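FOR IMMEDIATE RELEASE

22nd May

Brullau Workshop Publishes Build Notes for Two-Arm Cloth Folding Bench

Plans, wiring notes and control code now available to home and shared-workshop builders

CLUDSIDE — Brullau, the members' workshop on the lower floor of the Mosquera building, today published the complete build notes for Plornum, a two-arm bench for handling small pieces of cloth. The release covers the bench layout, cable routing, gripper settings, calibration routine and control code. All files may be copied, changed and reused without charge.

Plornum began in November as a members' project. The aim was a bench that could be put together in a shared room with hand tools and two collaborative arms, and that could be returned to general use at the end of a session. The arms are the only major items that were bought complete. Brackets, cable guides, stands and the control box were made or adapted in the workshop.

Cloth was chosen as the first material. A rigid part keeps its shape when it is gripped, so its position can be worked out from the position of the gripper. A square of cloth does not behave this way. It sags between the grip points, slides over itself and hides its own corners. Handing it from one arm to the other is harder still, as both grippers must close on the material without closing on each other.

The build notes treat the handover as a separate routine with its own speed limit. The receiving arm approaches at reduced speed, stops short, opens, advances and closes. The giving arm holds its grip until the receiving arm reports a stable finger position, then opens and withdraws along the line it came in on. Early versions withdrew upward, which tended to drag the cloth out of the second gripper.

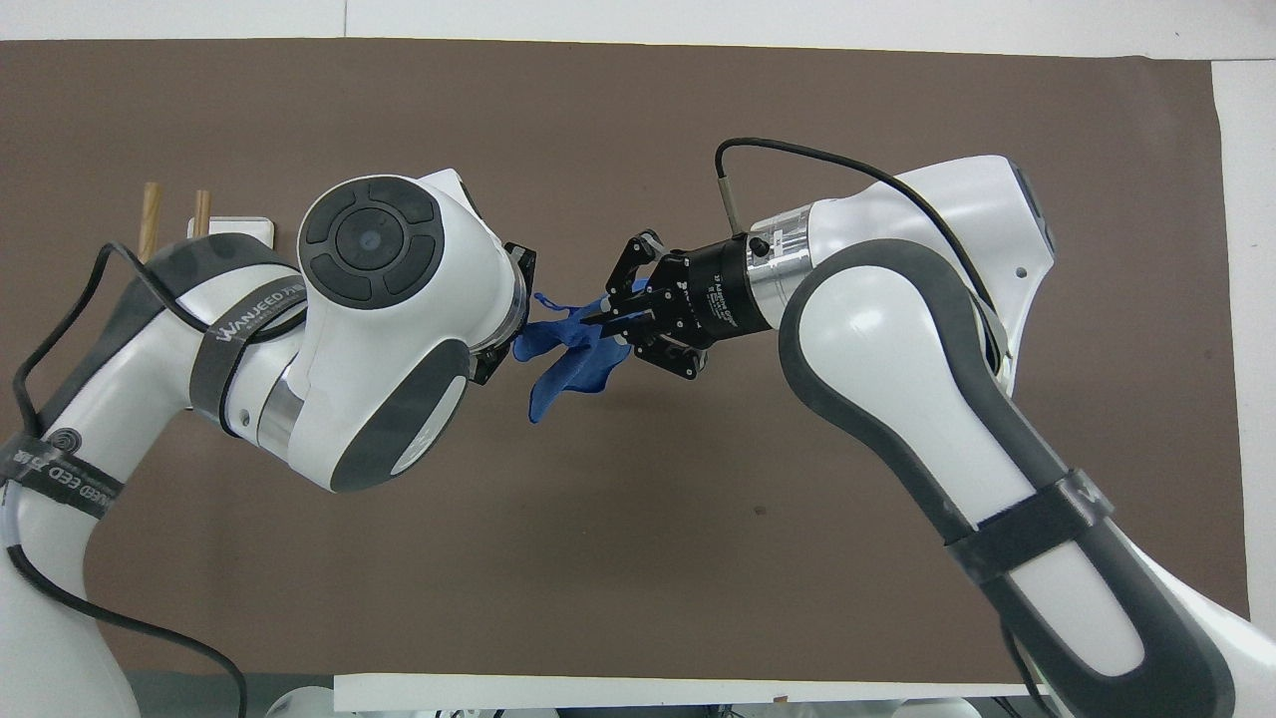
One reader of the draft notes, writing under the name tallowbench, objected that the handover is the wrong place to spend effort. Put the cloth down, let go, and pick it up again with the other arm, the comment ran; a table never drops anything, and the arms need not come within reach of each other at all.

The project group tested that method and has kept it in the code as an option. Placing the cloth and picking it up again is more reliable when orientation does not matter. It performs poorly when a particular edge has to stay in a known position, as the edge is often lost when the cloth settles. The notes recommend the table method for moving and sorting, and the direct handover for steps in which one edge must be kept under control. Builders can switch between the two with a single line in the settings file.

Work Surface

The bench top is white. In testing, the glare from overhead lights made it difficult to separate pale cloth from the table, and the group now covers the working area with a sheet of matte brown paper. The paper is cheap, can be replaced when it creases, and gives good contrast with both light and strongly colored fabric. It is taped at the underside of the table edge only. Tape on the working face was found to catch gripper fingers during low approaches.

Finger height over the surface is the setting most likely to need adjustment on a new build. Set too high, the fingers close on air or on a single loose crease. Set too low, they press into the paper and the arm stops on its force limit. The notes give a procedure for finding the correct height with a folded square of the cloth in use, starting 3 mm above the paper and moving down in small steps.

Cable Routing

External cables on both arms are held with hook-and-loop straps. A fixed clip was tried first and rejected, as the slack needed at the wrist changes with each gripper mounting. The notes call for a free loop at the wrist large enough to allow full rotation, with the strap placed on the link behind it. Straps should be checked before each session. Over 200 recorded stops were reviewed for this release, and a tight wrist cable was the most common cause that could be put right without touching the code.

Small-Object Tasks

The same bench can be used for tasks with thin, rigid objects. The files include a pick-and-place routine for wooden chopsticks on a low stand. The routine uses the same parallel grippers as the cloth work, with a narrower opening and a lower closing force. It is included as a check on alignment: an error too small to affect a cloth pick will usually cause a missed grip on a stick.
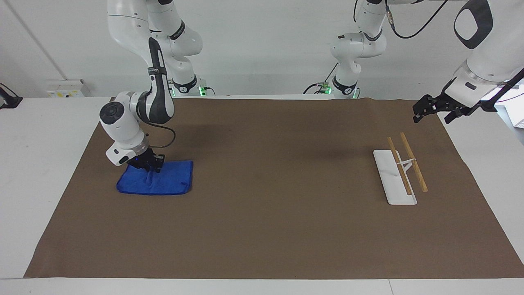 Plornum bench at Brullau, with one gripper at the folded cloth and the chopstick stand on the right of the mat.

Known Limits

The current release has been tested on small squares of woven cloth only. Knits, towels and garments are outside its scope. The code assumes that both arms are mounted on the same table and that the table does not move. It does not plan around people, and the notes require that the stop button be within reach of the operator whenever the arms are powered. Calibration must be repeated after any change to a gripper or its mounting.

Availability

Release 2 of the Plornum files can be collected from the Brullau front desk or requested through the workshop's members' page. A printed copy of the build notes is kept at the bench. Corrections and test reports from other builders are welcome and should state the arm type, the gripper opening and the cloth used.

Contact: Plornum project desk, Brullau, Mosquera building, Cludside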